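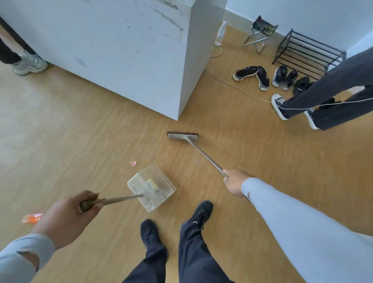

Two-handed sweeping arm: broom and dustpan stage
Plinura Shared Workshop Forum > Builds in Progress > Thread 2035

Adom Quansah
Posted November 2, 2025

Members are invited to comment on the next stage of the Biltallow build. As recorded in the earlier thread, Biltallow is a wheeled base with two arms, assembled in the workshop at Parsons Yard and driven by a Prundix control board. The base and both arms now move reliably under manual control. The task chosen for this stage is sweeping a hard floor with a long-handled broom in the right gripper and a long-handled dustpan in the left.

The method by hand is the one we intend to copy. The dustpan stays on the floor with its mouth towards the broom, and the broom is placed on the far side of the debris and drawn back towards the person. The two tools face each other across a small patch of floor, and only the broom needs to travel any distance.

The current position is as follows.

1. Each arm reaches 1000 mm from the shoulder joint. This is sufficient for the broom if the handle is held some way down from the top.
2. The left gripper holds a metal handle without slipping. It does not yet hold the dustpan at a steady angle when the broom strikes the front of it.
3. We have recorded 64 sweeps by hand, with notes of where each piece of debris was at the start.
4. Small paper scraps are found by the vision program. Grey dust is not.

I should be grateful for views on item 2 in particular. My own preference is to keep ordinary household tools and alter the gripper.

tallis_bench
Thank you for a clear report. I would question the preference stated at the end. A dustpan fixed to the base at floor level would remove the left arm from the task altogether. The base would drive up to the debris, stop, and the broom would do the remainder. You would have one moving tool to control and half the wiring to check.

I raised this in February and it was not taken up. I should like to see the reasons set out.

Adom Quansah
The reason is that the build was agreed as a two-arm project. A fixed pan would sweep a floor, and I accept that it would do so sooner. It would teach us very little about holding two tools at once.

There is also a practical point. Debris often lies close against furniture. A person can turn the dustpan to suit and come at the corner of a cabinet from either side. With a fixed pan the whole base must turn, and it is wider than the gap in most cases.

rowanberry
I agree with Adom on the corner. I do not agree that the handle should be left as it is. A round metal tube gives the gripper nothing to press against, so the pan will always twist. Please consider a short sleeve clamped to the tube with two flat sides, matched to the gripper pads. It can be printed in an evening and removed afterwards, so the tool remains usable by anybody.

One further question. Does the model of the dustpan include the hood and the comb teeth? On the clear plastic type with the raised hood, the teeth are useful for cleaning bristles, but they are also something for the broom to catch on. The path of the broom head ought to end short of them.

Adom Quansah
The hood is included as a plain box. The teeth are not. I will add a limit so that the bristles stop at the lip.

The sleeve is a fair suggestion and I withdraw my objection to altering the tool, provided the alteration can be taken off.

kestrel_lathe
May I draw attention to the cable? A thin white cable running diagonally over a pale floor, at the same height as the debris, is the most serious hazard in this whole task. A person steps over it. Biltallow will either drive onto it or attempt to sweep it.

I would ask that no powered trial take place until one of the following is in place:

– the cable is lifted or rerouted along the wall; or
– the vision program marks it as an area which neither the wheels nor the broom may enter.

The same applies to shoes left on the floor in front of the rack. They are easily seen, but the program has to be told that they are not rubbish.

tallis_bench
I support the first of those and oppose the second. Software should not be relied upon to protect a mains lead. If we do not know what the lead supplies, we should treat it as live and move it.

kestrel_lathe
I have no objection to doing both. The robot will meet other cables in other rooms, and it must learn to leave them alone at some point. I would be content for that work to be done with an offcut connected to nothing.

Adom Quansah
Agreed. The floor will be cleared of cables before any powered trial, and an unconnected offcut will be used for the vision work. Shoes will be left out deliberately in the later trials, as the base should be able to work round them.

People walking through are a separate matter. With the arms carrying long handles, the space taken up is far greater than the base. I propose that the arms stop whenever a foot is detected inside their reach, and that one member holds the stop button throughout.

pellew22
On dust, may I suggest that you give up trying to find it? A person sweeping does not look for every speck. They go over the whole patch in overlapping strokes and collect whatever arrives at the pan. Use the camera for scraps and plan the strokes for everything else.

A low lamp at the side will help if you insist on seeing it. Specks on a light wood-look floor are difficult under a ceiling light and cast a small shadow under a side light.

rowanberry
Seconded on the strokes. I would still fit the lamp, as it will tell you afterwards what has been missed.

tallis_bench
I remain of the view that the fixed pan should be built for comparison. I have the material and will make it at my own expense. May it be tested on the same base?

Adom Quansah
Yes, on condition that the mounting holes already in the base are used and no new ones drilled. Please send the dimensions before cutting. The same debris and the same patch of floor will be used for both versions.

rowanberry
Sleeve drawing uploaded to the Biltallow folder. Please measure the outside diameter of the dustpan handle above the brown grip and let me have the figure. I have left that dimension blank.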